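Old Dell tower, reuse the PSU or bin it?

kidgate_bench
Stripping an old office Dell for parts this month. Want to know if the stock PSU is worth keeping for a second build or if I'm kidding myself. Little connector inside is a pain too, wedged right in there. 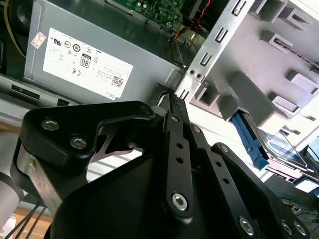
PSU label side, 80 logo and the Dell name on it

Cooler's off, RAM out, board still in. Have 2 sticks on the shelf and a Civar case from a dead build.

nilov77
Keep it. Those office units run forever. Mine did 16 hours a day in a print shop, never a hiccup

daudafix
Disagree. Old caps, unknown hours. I wouldnt put it near anything I cared about. And check the pinout before you plug it in a non Dell board, some of them are odd

nilov77
Some, not all. Read the label, look up the part number, done. Costs zero

daudafix
costs zero till it takes a board with it

kidgate_bench
ok ok. Leaning toward keeping it with the original board then, so pinout doesnt matter. Board looks decent, couldn't find a bulging cap with a flashlight. Slots are clean.

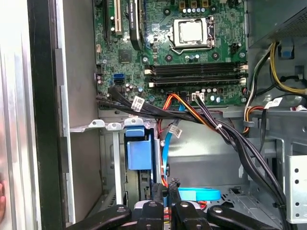

Plan is blow the dust out, new paste, one cheap SSD, and it becomes the garage music box. Not spending almost 200 bucks on a new one for that. Cable mess stays till the end - zip ties are in a drawer somewhere.

tin_lid
Label every plug before you pull anything else. Masking tape, pen. Took me 2 evenings to put one back together because I "remembered" where it all went

daudafix
fine for a garage box I guess. still wouldnt leave it on overnight

kidgate_bench
Fair. Tape is out, will post agian when it boots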